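Search this site
Enter keywords
Print this page | E-mail this to a friend

Bring Back the Paper Grocery List

2018-09-27 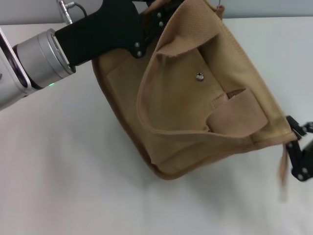 A reader who signs as Pando wrote in after my last column to say that I was a hopeless old crank, that the phone list had saved her marriage, and that if I wanted to wander the aisles squinting at the back of an envelope I was welcome to it, but would I please stop telling other people to.

Well, Pando, no. I'm going to tell them again!

I was a phone list person for two whole years. My household used one of those shared lists where anybody can add anything from anywhere, and I thought it was the greatest thing since the twist tie. Then one night last December I was standing in the Mindon Market, the big one out past the Rommont exit, and my phone buzzed seven times between the onions and the milk. Somebody wanted cereal. Somebody wanted a different cereal. Somebody took the first cereal off after I'd already put it in the cart, so now I had to walk back (I'm not a monster, I don't leave cereal with the lightbulbs). I got to the checkout with $96 worth of food and no dinner in it.

A paper list is finished when you leave the house. You stand in the kitchen, you holler "last call," and whoever is in the shower is out of luck until next week. My family complained for a month and then they started writing things down on time, in pen, on the pad by the stove, like people did for about a hundred years before us.

I also think you shop differently with paper, and I know how that sounds. But I write mine in the order of the store. Produce, bread, the long cold wall, then the middle, then the frozen stuff last so it doesn't sweat. To write it that way you have to picture the store, and when I picture the store I remember we're low on rice. The phone never did that for me. The phone sorted it by when people thought of things, so it was paprika, toilet paper, lemons, paprika again.

And then there's the stuff it's always trying to tell you. My old app kept a running total of everything we'd ever checked off. It was at 2,988 items when I deleted it, and it put up a little burst of confetti every so often, as if I'd won something by buying celery. It wanted me to see what was "trending in my area." I don't want to know what's trending. I want to know if we have eggs.

Now, Pando does make one point I can't get around, and it's that paper gets left behind. Yes. It does. I've driven all the way to the store with the list sitting on the counter, more than once. What I can tell you is that I come home with most of it anyway, having written it out by hand an hour earlier. When my phone died in the parking lot I couldn't have named you four things on it.

She also says paper is wasteful. I use envelopes! The gas company sends me one every month whether I want it or not, and the return envelope is a beautiful size for a week's shopping. Before I switched over I had a shoebox of old lists going back to when my kids were small, roughly 438 of them, and I went through it this summer when I was supposed to be cleaning out the hall closet. There was one that said only "limes, candles, something for his cough." There was one in my mother's writing that had wandered in from her house, with "good butter" underlined twice. I sat on the floor with that one for quite a while.

I don't have anything like that from the two phone years. I suppose it's stored someplace, but I'm not going to go sit on the floor with it.

So I'm not asking anybody to throw the phone in the lake. Keep it in your pocket, call home from the meat counter if the roast is on sale, take a picture of the wine label so you can get the same one again. Just try the envelope for a month. Tear it the long way if you're a big family. And if you're the person at the Marciniak Avenue store who dropped a list by the carts last week with "NOT the cheap mustard" across the top, I picked it up, I agree with you, and it's on the corkboard by the door if you want it back.

Print this page | E-mail this to a friend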